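**Zuvo opens furnished study rooms in Mosuscombe**

MOSUSCOMBE, December – Zuvo is pleased to announce that 31 study rooms are now open for rent on Pattinasarany Street. Every room has a desk with shelves above it.

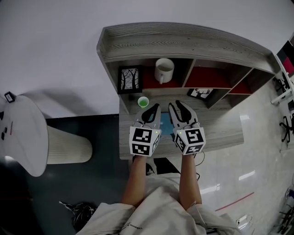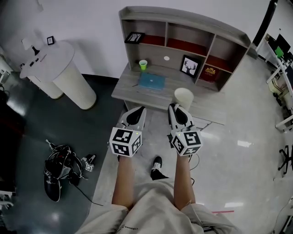
The desk has a gray wood grain, with red backs in several of the cubbies.

"Many students have only a kitchen table for their work," said Kurniawati Setiawan, manager of the rooms. "We wish to give them a real desk and a place for their books."

Rooms can be rented for a minimum of six months. Visits are possible every Monday at the Zuvo office.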